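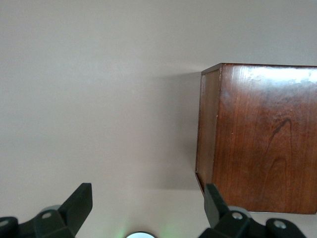 Posted to the Plosano list by the Mudgway bench, August 19, 2026
Reading time: 3 minutes

Re: Top coat shrinking back from the tip on day two

An earlier message on the list said:

> I have been wearing Griltanura 246 under the Nonotlow quick-dry top coat
> since March and I get the same fault every time. Two coats of colour, one
> of top coat, and by the second morning there is a bare line along the free
> edge of each nail. The colour itself has not chipped. It looks as if the
> whole film has been pulled back towards the cuticle.
>
> Base coat is the ordinary Nonotlow one. I wait five minutes between coats.
> Other polishes under the same top coat are fine, including Griltanura 558.
> Is 246 a bad batch, or is it me?

I don't think it is a bad batch. I have two bottles of 246 bought well apart and both do it.

The fault you describe is shrinkage. A quick-dry top coat loses its solvent faster than the colour underneath. If the colour is still soft, the top coat tightens as it sets and drags the soft layer with it. The free edge is where the film is thinnest and has least to hold on to, so the gap shows there first.

246 is a cream with a lot of pigment in it and it goes on thick. 558 is a jelly and levels out thin. With the same waiting time, 558 is close to firm when the top coat goes on and 246 is not. That would account for the difference without either bottle being faulty.

I tried four combinations on my own hands, one per week, same base coat throughout:

246, two normal coats, five minutes, Nonotlow quick-dry: gap on eight nails by the second morning.

246, two thin coats, five minutes, Nonotlow quick-dry: gap on three nails, all on the right hand.

246, two thin coats, fifteen minutes, Nonotlow quick-dry: no gap at day four. Slight tip wear on the index fingers, which I get with everything.

979, two normal coats, five minutes, Nonotlow quick-dry: gap on five nails. 979 is also a cream, a little thinner than 246 out of the bottle.

I am right-handed, so my right hand is painted less evenly and the coats are heavier. I would not read more into the second result than that.

Capping the edge helps but does not cure it. Run the brush along the free edge with each coat of colour and again with the top coat. If you only cap with the top coat, it can still lift the colour behind it. Wipe one side of the brush first or it will flood underneath the nail.

On thinning: my first bottle of 246 had gone stringy and I added three drops of proper lacquer thinner, then rolled it and left it overnight. It was much easier to apply thinly afterwards. Do not use remover for this. It will loosen the polish for a day and then spoil it.

The top coat matters too. Mine was below the halfway mark by the third test and had thickened. Quick-dry formulas do this as the bottle empties, and a thick one pulls harder. If yours has been open since March, I would try a fresh one before giving up on the colour.

One thing I have not tested is the slower Nonotlow gloss. It takes most of an evening to set, so shrinkage ought to be less, but you will get sheet marks if you go to bed too early. Somebody on the list was using it over 1151 last winter and seemed content, though 1151 is a glitter and needs two coats of anything to feel smooth.

If you repeat any of this, please say which base coat you used and how long you waited. Reports without the waiting time are hard to compare. I have enough 246 left for two more rounds and will do the slow gloss first.

Mudgway bench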